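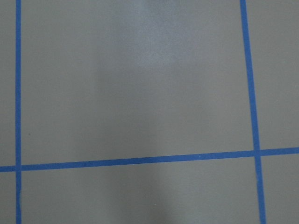
Figure 5.1 Blue tape on a grey work surface. The strips cross but are not quite square to one another.

Chapter 5
Lines on the Bench: What a Marked Workspace Does and Does Not Prove

Most written procedures for robot cells include a sentence like "the work area shall be clearly marked." Auditors like it because it can be checked from the doorway. Managers like it because a roll of tape is cheap. This chapter asks what the sentence buys you, and my own view, after a good many site visits, is that it usually buys less than the people who wrote it believe.

Look again at Figure 5.1. The tape is easy to see against the grey and its edges are clean. An inspector with a checklist would tick the box. Now try to say what the lines mean. They could be the limit of the arm's reach, the places where parts are to be set down, a boundary for hands, or a leftover from an earlier job. Nothing is written on them. A person starting a shift would have to ask, and the answer would depend on who was asked.

The site rules at Porkwood, a packing plant we return to in Chapter 7, ran to 60 pages when I first read them. Floor and bench marking took up 5 of those pages, mostly on colour. Blue was for "process areas," a term defined nowhere in the document. The section on who may move a line, and what has to be rechecked afterward, was a single paragraph that referred the reader to a form. The form had been withdrawn the previous September.

Tape drifts, gets replaced by eye, and is rarely measured again. If a line is only a reminder to keep the bench tidy, a slight lean hardly matters. If the robot's program assumes that a part sits against that line, it matters a great deal, and the drawing should give a dimension and a tolerance. Weritz, a small integrator, records each bench as two measurements from a fixed datum, in millimetres. One of its cells was entered as 1,635 by 2,658. Those numbers can be wrong, but at least they can be found to be wrong. "Clearly marked" can't.

There is a harder problem. A marked line feels like a safeguard, and people behave as if it were one. Tape does not stop an arm. It does not sense a hand. Where the risk assessment calls for a guard, a light curtain or a speed limit, a stripe in any colour is no substitute, and I have read more than one assessment in which it was quietly counted as a control measure. The Kinnunen case at the end of this chapter turns on exactly that entry.

None of this is an argument against marking. Brornum's maintenance crew use tape well: each line carries a code, the code appears in the cell log, and an uncoded line is pulled up on sight. It is dull work and it gets skipped in busy months, as their own log shows.

Before you read on

Find a marked work area in your shop or lab. Write down what you think each line is for, then ask two people who work there to do the same without comparing notes. Keep all three versions. You will need them for Section 5.3.

5.1 Where the marking rules come from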